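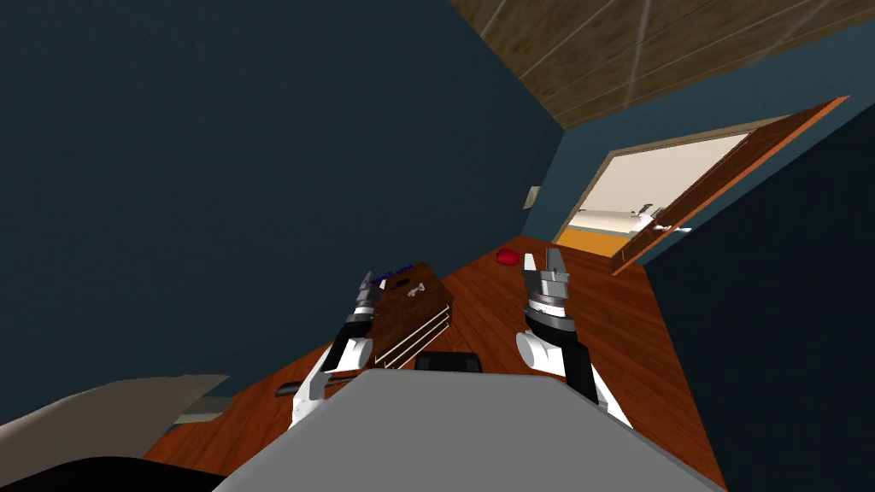

ALTURLOW – A new guide to painting older homes in deep, dark colors is being released this February by Rima, the neighborhood paint and plaster workshop on Ternitska Street. The guide is called Dark Rooms, Good Rooms, it is free to anyone who walks in and asks for it, and it grew out of the question Rima hears most often at the counter: will navy make my room feel like a closet? The short answer is no, and the long answer fills the booklet. One of the pairings it returns to again and again is dark navy walls with an orange-brown wooden door, with a paler room glowing on the other side of the doorway. The warm wood keeps the blue from going cold, and the light beyond gives the eye somewhere to travel. It is a combination we never get tired of!

Rima has been mixing paint in Alturlow for eight years, and in that time we have watched local taste swing from gray to white to sage and back to gray again. Over the past couple of winters something much more fun started happening. People began bringing in scraps of old wallpaper, a coat button, the cover of a library book, and asking for inky blues, bottle greens and a brown so dark it had to be held up to the window before anyone believed it was brown. We loved every minute of it. We also saw the same mistakes come back through the door, usually with a half-used can and a worried look, and we wanted to write down what helps.

The new guide runs from first test patch to final coat. It covers choosing a shade by daylight and again by lamplight, filling and sanding (dark paint shows every dent, so this chapter is long), priming in a tinted gray, cutting in around trim, and the slow business of waiting for a deep color to settle into its real self. Most blues look alarming for the first day. The guide says so in large type on the page where readers are most likely to panic.

There is a full chapter on hallways, which cause more arguments than any other part of the house. The usual advice is to paint a narrow hall white and hope for the best. We think a hall is the perfect place to be brave. You pass through it in a few seconds, you rarely put furniture in it, and every room that opens off it feels brighter by comparison. Carrying one color down both sides and across the end wall makes the hall read as a single space, and warm boards underfoot do a great deal to soften it. 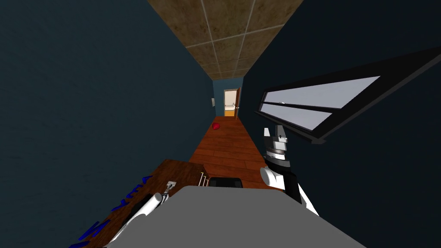
What you will find inside

The booklet was written at our own counter and laid out by El Khatib, the print shop two doors down, which also chose the heavy uncoated paper. That choice matters more than it might sound. Color on shiny paper jumps around under a lamp, and we wanted readers to be able to lay a page against a wall and trust what they saw. The first printing is 400 copies. Of those, 200 will be kept at the workshop for visitors and the rest will go to libraries, hardware counters and community rooms around Alturlow.

Each chapter ends with a blank page for notes. Please write on it! Paint dates, can numbers and the name of the finish are the things people most wish they had kept when it comes time to touch up a scuff.

Readers will also find a plain-language section on finish. Flat paint gives dark walls a soft, velvety look and hides a patchy plaster job, but it marks easily where shoulders and schoolbags brush past. Eggshell is the friendlier choice for halls and stairs. Semi-gloss on a dark wall will show you every roller stroke you ever made, and we suggest saving it for doors and baseboards.

Lighting gets its own pages too. A single bulb in the middle of the ceiling is hard on a dark room, and the corners tend to disappear. Two lamps at different heights will usually do more than one bright fixture overhead, and the guide suggests trying them before buying a second can of anything. Borrow lamps from other rooms, run an extension cord for an evening, and see how the color behaves.
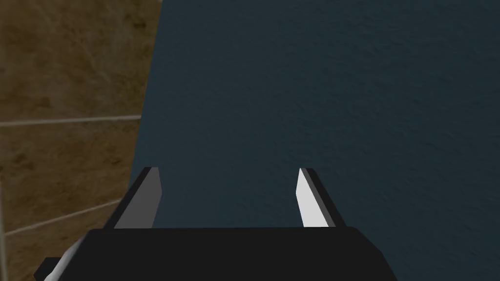
It is also worth looking at the room at the hour you use it most. A bedroom that seems gloomy at noon may be exactly right at 10 p.m., and a kitchen painted by someone who only ever saw it after dinner can be a surprise at breakfast. Our advice is to paint test patches on big sheets of card, tape them up in different spots, and live with them for a week.

To celebrate the release, Rima will hold open-counter evenings at the workshop throughout February, starting at 6 p.m. Bring a color you love, or one you are afraid of, and we will mix a small test pot with you while you wait. Sample boards will be out on the long table, the sanding blocks will be there to try, and there will be tea. Children are welcome and aprons are provided, though we still recommend old shoes.

About Rima

Rima is a paint and plaster workshop on Ternitska Street in Alturlow. It mixes color to order, runs small practical classes on wall repair and lends out ladders and rollers to neighbors. Copies of Dark Rooms, Good Rooms can be picked up at the counter during opening hours. Libraries and community rooms that would like a bundle should ask at the workshop.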